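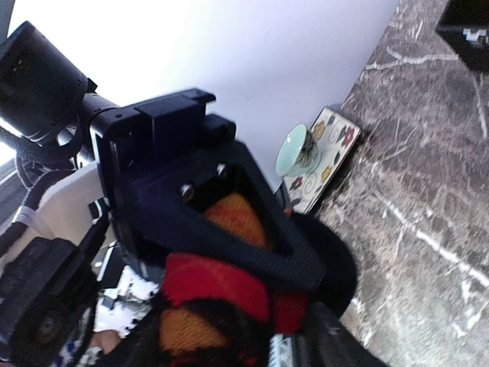 4. Building the Ekerik Cell

4.1 Design constraints

The Ekerik cell was built in a shared workshop with a firm rule that anything left on the big bench overnight belongs to whoever wants it. This shaped the design more than any published guideline did. The whole cell had to live on its own base, fit through a door that had been hung by an optimist, and be switched off by a person who had never read our notes. Two arms, their power supplies and the control boards therefore ride on one base, and the base is what gets moved.

We had 16 evenings to put it together, spread over the fall, with October lost almost entirely to waiting for connectors. The first version of the base, which we called Kudgate, twisted when both arms reached out together. It is now a shelf, and a good one. The second version is stiffer and has a tabletop with a marble pattern, chosen because the offcut was the right length. We make no claims for marble as a research surface.

4.2 Objects and tasks

Most two-arm work on small budgets uses blocks, and blocks are very forgiving. We wanted things that sag, fold, tip over and snag, so the object set came out of drawers at home: knitted items, straps, printed cloth, small cups and bowls, boxes with lids, cardboard. Mwangi Mollel assembled the set and set the only rule for admission, namely that the object had to have annoyed someone at least once. The full set has 46 objects. 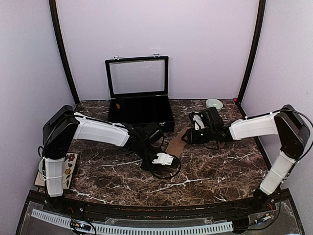 Figure 3. The Ekerik cell with both arms over the table and a strip of corrugated cardboard between the grippers. The display box stands open at the back.

Tasks were written as one-line instructions and kept deliberately plain ("lift the strap," "move the bowl to the left"). Early drafts were longer, and operators stopped reading after the first comma. Each task was tried by hand before it was given to the arms. Two were dropped at that stage on the grounds that the authors could not do them either.

4.3 Wiring and cable routing

Cable routing took up more time than the arms did. In the first layout the gripper cables were tied tightly along the links, which looked very professional until the wrist turned. We then left slack loops at the wrist and ran the remaining wiring through slotted duct along the front of the base. The loops are ugly and occasionally brush the tabletop. They have also outlived every neat arrangement we tried before them, and we have stopped apologizing for them to visitors.

The control boards sit low on the base, where they can be reached with a screwdriver while kneeling. A second edition of this cell would put them somewhere kinder to the knees. 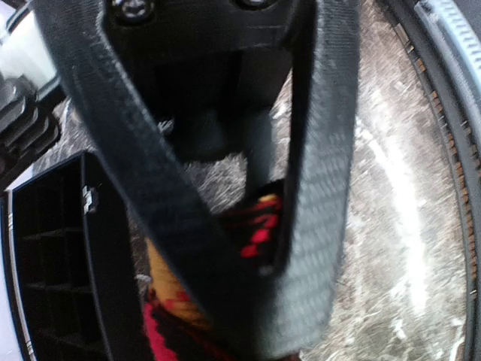

4.4 Handling soft objects

Our starting controller, Ziston, closes the fingers until the motor current passes a set limit. On a rigid object this is sensible. On knitwear it amounts to asking a sweater for its opinion. The current climbs slowly, the limit is reached late, and by then the fingers have gathered more material than the task called for. Lowering the limit fixed the knitwear and made the controller timid about cups.

The replacement, Wojcik, sets a separate closing limit for each object class and pauses briefly before lifting. The pause was first added to make the logs easier to read. Operators liked it, and we kept it. Straps remain the hardest class in the set, mainly because a strap picked up in the middle has two ends with independent plans. We return to this in the next section, where the failures are sorted by cause as far as the authors could agree on one.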